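Workshop Tips: Sharing a Bench With a Sorting Arm

The arm at our Bukau shop has been on small parts for 34 weeks now. It has never once asked for Friday off, and the rest of us have had to rearrange our habits around it. What follows is what we worked out, mostly by getting it wrong.

Pick your colors and stick to them. We use a red rim and a blue rim, and the rule is written on the wall for the humans, who are the ones who forget. If somebody brings in a green dish from home, it goes back home.

Mark where everything sits. A pencil line on the bench will do. Slide a plate over to make room for your sandwich and the arm will carry on as before, with great confidence. 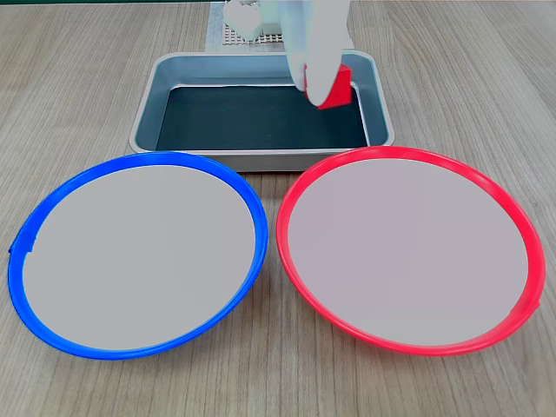 Who sorts the parts when the arm is down?
Whoever is nearest, by hand, the way we did it before. Keep one person in practice each week or the skill goes quickly.

Wipe the tray at the end of the shift. Dust and oil were behind most of our dropped pieces in the first 3 months.

Don't hand the spare hours straight back to the schedule. The Bumow shop did, and people there went from sorting parts to sorting out the arm, with more walking. We put ours into sharpening and repairs – jobs that had been "next week" for years.

Write down every stop. Ours came to 51 by the end of October, and nearly all of them were a person leaning over to help.

Leave the radio where it was. The arm has no opinion, and it's still your bench.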